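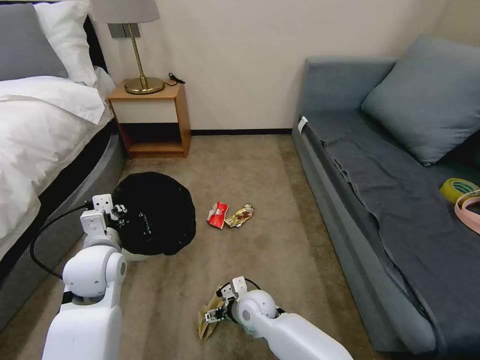 1 min read

Ticket 659: right gripper slow to release light wrappers
Site: Osbridge, bedroom setup
Opened: May 31, 2023
Status: open

Comparing Wumstead fingers against the older Tornbridge set on the litter task. Left arm holds the rim of the bin bag, right arm picks wrappers off the carpet.

Pick is fine with both sets. With the Wumstead fingers, crinkled wrappers cling after the open command and sometimes miss the bin. Error 143 in the controller log on 9 runs. Tornbridge fingers: 2 runs.

Tried so far:
- Lowered grip force. No change.
- Re-homed both grippers. No change.
- Swapped the right wrist cable. Error 143 still there.

Next: wipe down the finger pads, then load the Lappalainen controller profile from November and repeat on the same carpet. Please leave the left arm settings as they are.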